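Last updated: 28 November 2025

Kitchen sim, gripper state fault

Picking up from Awuor's note that the Renine policy "won't let go of anything." I reran her batch this morning on the Broscombe build with the same seeds. 21 episodes stopped with the grasp monitor tripped, and in most of them the arms had not reached for anything yet. The monitor thinks a gripper is closed on an object, the planner sees a held object and refuses to start a new reach, and the whole thing sits there until it times out at step 1150.

First thought was collision geometry, so I pulled up the wrist renders at the step where the monitor trips.

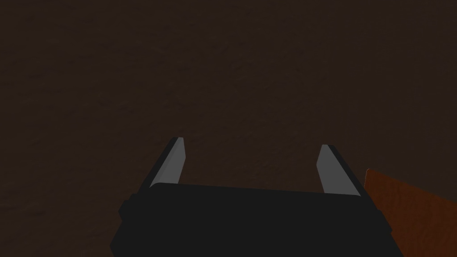 Wrist view. Fingers open, gap empty.

So the rendered joints and the reported state disagree. Log has gripper_width at 0 and held = true on that step. Joint positions read straight from the simulator are fine and match what is drawn. The bad value comes in somewhere between the simulator and the planner.

I checked the other wrist to see if it was only one side. Gitau was sure it would be, since he touched the left-side driver last. 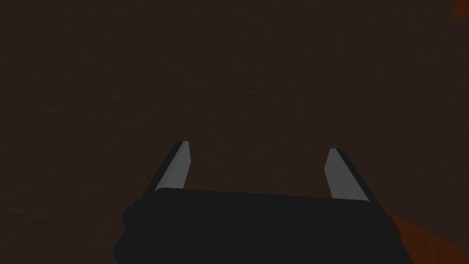
Both sides do it, which clears Gitau's change. I reverted it anyway for one run and got the same trip on the same step. Put it back after.

Next I read through the Eltach bridge. The width message goes out at 100 Hz. When the bridge misses 8 messages in a row it is supposed to mark the gripper state stale. What it does is reset the message struct, and the default for width in that struct is 0. The monitor has no stale check, so it takes 0 as fully closed. Then a second rule decides that closed plus recent contact means held. Recent contact never gets cleared between episodes, so anything touched in the last episode still counts.

The misses line up with the slow renders. The head camera has the whole length of the room in view plus the counter and both arms, and the step time goes up a lot when it is on. With the head camera off I could not get the fault at all.

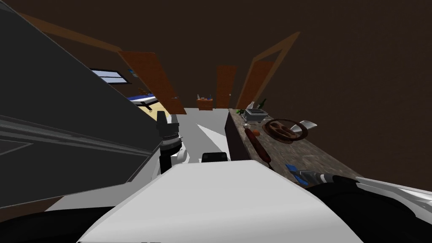
Safety note

In sim this only costs us time. On the bench arm the same monitor is allowed to lower the speed limit when it believes nothing is held, and the opposite error (holding something, reported open) would let the fingers move freely with a part in them. I haven't seen that case in the logs. Sharon has locked out bench runs using this bridge until the stale flag is in. Please don't bypass it for a quick test.

To do

- Bridge: default width to NaN, set the stale flag. Me.
- Monitor: stop the arm on stale state. Loïc.
- Clear contact history on episode reset. Awuor.
- Rerun the 21 with the head camera on, same seeds.
- Ask Gladys whether the February results used this bridge version. If so, the timeouts in that table need another look.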